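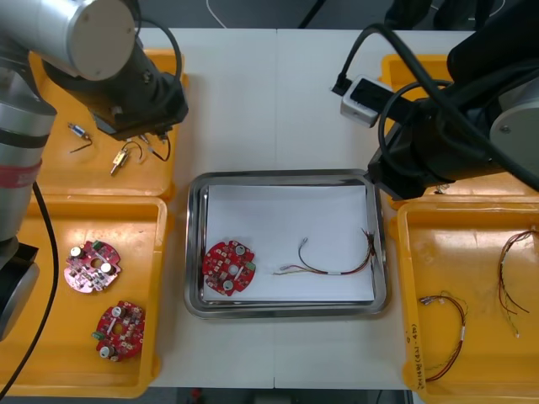 Round red boards on the left, harnesses on the right, one of each on the steel tray in the middle.

So I've had the Vekum two-arm kit on trial since the start of June, and a few of you asked if it's worth the money. Short answer: maybe? I'm leaning yes, but let me complain first.

Setup took me most of a Sunday. The arms went on fine, but the cables did not (the guide gives them one page, and it's a bad page). I ended up re-routing the right side twice before it stopped snagging. The yellow trays are extra, by the way! I got mine from Clalano, along with the steel one.

What I wanted was simple: pull a board, pull a harness, set them down side by side so I can plug them in myself. After more than 30 practice runs with the Twal software it started to get the boards right most of the time. Harnesses are another story. Wires flop around, they never lie the same way twice, and the thin ones love to hide under each other. I've started spreading them out by hand first, which feels a bit like cheating, but it helps a ton.

The trial costs $337 a month and they take it off the price if you keep the kit. Support wrote back the same day both times I emailed, so big points there. I've got until the end of the month to decide, and I want to try the softer grip pads before I do.

337 shares | 3 comments

benchrat: Do the pads come with it or is that extra too?

solderandtea: We tried one at the Prurcombe shop and had the same trouble with harnesses. Shorter ones went better.

MapleDesk: Please post again when you've tried the pads!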